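My long service medal finally turned up on 12th September, six weeks late and in a jiffy bag! Twenty years with the Duvora reserves and it's rather smaller than I'd pictured — lovely ribbon, though.

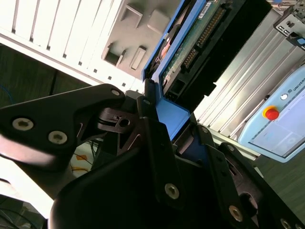 Mine took 62 days, and they'd spelt my surname wrong on the rim, so check yours before you frame it.

I did check, and it's fine. Court mounting at Hukis next, once I've saved up. 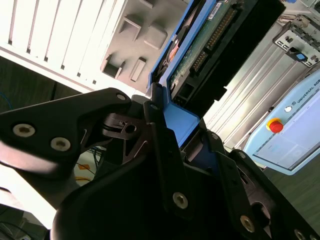

Black plates and silver screws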